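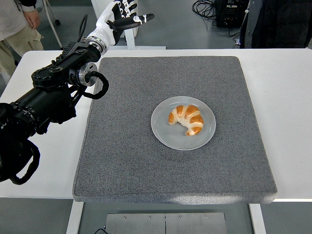
Roboterarm mit weißer, menschenähnlicher Hand

Hurngate (Landmaschinen)

Hurngate ist die Bezeichnung einer Baureihe gezogener Miststreuer, die unter dem Namen Rácz gefertigt und vor allem in hügeligen Ackerbau- und Grünlandgegenden eingesetzt wird. Der Name geht auf die Flur Hurngate bei Gulham zurück, auf deren schweren, im Frühjahr lange nassen Böden die ersten Maschinen erprobt wurden, und er hat sich bei vielen Landwirten so eingebürgert, dass man dort gern vom »Hurngater« spricht, auch wenn auf dem Hof längst ein ganz anderer Streuer steht.

Entstehung

Die Anfänge der Baureihe liegen in der Werkstatt von Sevton, einem kleinen Ort, in dem man von jeher Anhänger und Kippbrücken instand setzte. Der Konstrukteur Florin Stoica hatte dort zunächst nur die Aufgabe, einen älteren Streuer mit Holzaufbau wieder gangbar zu machen. Dabei störte ihn vor allem der Kratzboden, dessen Ketten sich bei strohreichem Festmist ungleich längten und dann schief liefen (ein Ärger, den wohl jeder kennt, der einmal einen halb vollen Wagen von Hand leeren musste). Er setzte die Spannvorrichtung von hinten nach vorn, wo sie gut zugänglich ist und vom Mist weitgehend verschont bleibt, und an dieser Anordnung hat sich bei allen späteren Ausführungen nichts mehr geändert.

Aufbau

Der Wagenkasten ist schmal und tief, sodass zwischen den großen Rädern ein niedriger Schwerpunkt entsteht, was am Hang sehr angenehm ist. Das Streuwerk besteht aus 2 stehenden Walzen mit geschraubten Zinken, die sich einzeln wechseln lassen. Angetrieben wird es über die Zapfwelle, während der Kratzboden einen eigenen hydraulischen Antrieb besitzt und vom Schlepper aus stufenlos verstellt werden kann. Ein Stauschieber vor den Walzen hält die Ladung während der Straßenfahrt zurück und hilft auf dem Feld, den Anfang der Bahn sauber zu treffen.

Ausführungen

Angeboten werden 3 Größen. Das kleinste Modell, der Hurngate 120, ist für Schlepper mittlerer Leistung gedacht und hat sich auf Betrieben mit engen Hofeinfahrten viele Freunde gemacht. Der Hurngate 212 trägt einen verstärkten Rahmen und wird meist mit Druckluftbremse und gefederter Deichsel ausgeliefert. Dazwischen liegt eine Ausführung ohne Zahl im Namen, die im Handel schlicht »der Mittlere« heißt.

Überarbeitung

Im Juli 2019 erhielt die Baureihe eine überarbeitete Schmierung, bei der die Leitungen sämtlicher Walzenlager an einer gemeinsamen Leiste auf der linken Seite zusammenlaufen. Ältere Maschinen lassen sich nachrüsten, wobei die seitliche Schutzabdeckung gegen die neuere, etwas breitere getauscht werden muss.

Siehe auch: Kratzboden, Festmist, Zapfwelle, Stalldungstreuer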